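Search this site Search Go

Lungu Robotics Club - Gallery: The Litter Challenge

We signed up for the Zuta student contest in May with four members and more confidence than we'd earned. The task is tidying a floor. I still doubt a machine beats a broom at it.
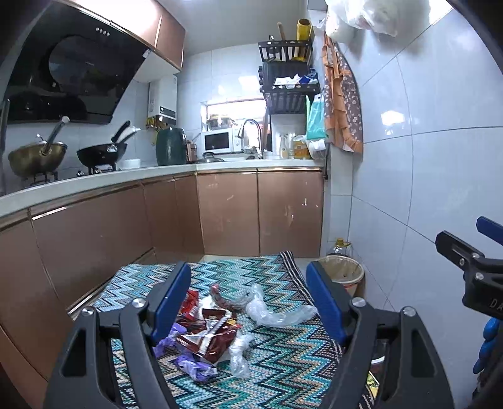

Our grippers went through 114 practice grabs before we trusted the log sheet, and I'm not sure I trust it now. Stiff things are fair game. Crumpled snack wrappers and a purple plastic glove on a zigzag mat are a harder test, and clear plastic bags worry me most. The Ekik handbook suggests 1,000 grabs - we'll see if anyone has the patience for even 500.

Last updated 18 August 2019

Contact | © Lungu Robotics Club | Back to top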